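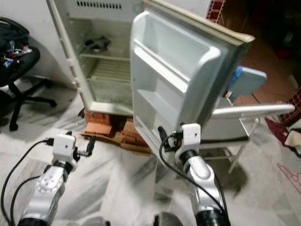 1/ Thread on toddler naps and what I learned from logging them. Background: one child, walking, two naps a day when I started, one nap a day now. We live in Donwood, in a terrace with thin walls and a bus stop outside.

2/ The log covers 239 days. Each entry has a start time, an end time, a place (cot, pram, car, person) and a note on how it ended. Nappies and feeds went in the same file at first, so the whole thing runs to over 2,000 lines.

3/ I used Flalance for the first part. It is a decent app with large buttons that work one-handed. It rounds to the nearest five minutes and won't let you edit an entry once the day has closed. I moved to a spreadsheet in October.

4/ Definitions. A nap starts when the eyes stay shut, as far as I can tell from the doorway. It ends at the first standing-up. Lying there talking to the rabbit counts as awake. My partner counted it as asleep for the first few weeks, and I have left those entries as they were.

5/ Result one: the time of the nap mattered more than the length of the morning. Anything starting before 11.30 was short, however early the day had begun. After 12.15 there was a second problem, namely lunch.

6/ Result two: the drop from two naps to one was not a clean change. It took 89 days from the first refused afternoon nap to the last one taken. Most of the advice I read said to expect a few weeks. Plan for longer and don't cancel the afternoon pram walk too soon.

7/ During that stretch I used a rule. If the morning nap ran past an hour, no second nap was offered and bedtime came forward to 6.30. If it was under an hour, the pram went out at 2.30 and came back at 3.15 whatever had happened in it.

8/ The rule failed in the car. Any journey after 3.30 produced a nap, including the drive back from my mum's. The seat is the comfortable one and I am not going to replace it with a worse one.
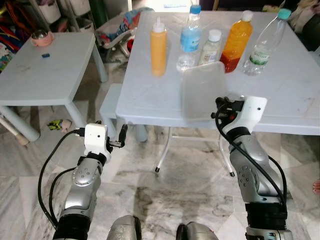

9/ Nursery. Annan takes them from 8 and puts the whole room down at 12.15 on mats. Mine slept there on the second day, for longer than in the cot at home. Same child, same rabbit, eleven others in the room and a radio on in the kitchen.

10/ I asked the staff what they do. They dim the lights, put everyone down together and don't go back in for small noises. I had been going back in for small noises.

11/ So at home I changed one thing. I stopped opening the door for anything short of crying, and waited by the airing cupboard. Resettling between sleep cycles went from rare to fairly common. I would put it at most naps, though the notes column gets thin here.

12/ Things that made no difference in my log: blackout blind versus ordinary curtains, sleeping bag versus blanket, socks, which parent did the putting down. The last of these was disputed in the household.

13/ Things I couldn't separate: teething, colds and new words all landed in the same fortnight. Naps were bad. I can't say which one did it and have stopped trying.

14/ White noise. We have a Jemutus, the small round one. It has 3 volume settings and we use the lowest. It covers the bus stop. Naps with it off were shorter, but it was mostly off on trips away, so that comparison isn't worth much.

15/ Current timetable. Up at 6.20, snack at 9.30, lunch at 11.40, down at 12.15, up by 2.15 at the latest. Bath at 6.15, bed at 7. The snack moves if we are out. The nap doesn't.

16/ Several people have asked for the spreadsheet. I'll put up a blank copy with the formulas in it once I have taken out the nappy columns. It works out the gap between waking and the next sleep, and that was the only column I looked at daily.

17/ I have stopped logging weekends. Next job is the cot, which has one side that comes off, and a child who has noticed the screws.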